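**Clallbridge Market** is a covered food market in Stoderora. Opened with 3 stalls, now mostly greens and fruit. Burned once, rebuilt by Lockwood, same footprint. 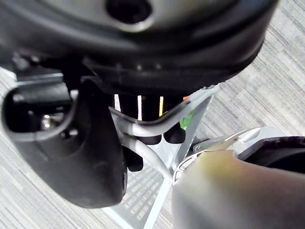

Kaj Ásgeirsdóttir disputes the fire, says the old hall was simply pulled down. No records either way.

Stall rents set each November. Tomatoes and beans the main summer trade, most of it trucked in from Brulodside. Capacity 537 shoppers, offically.

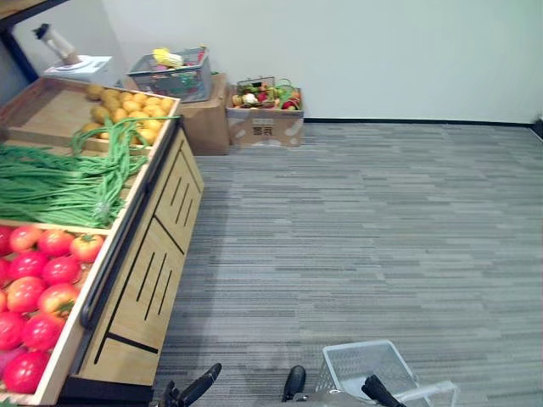
One reader writes that the Brulodside growers left years ago. Needs checking.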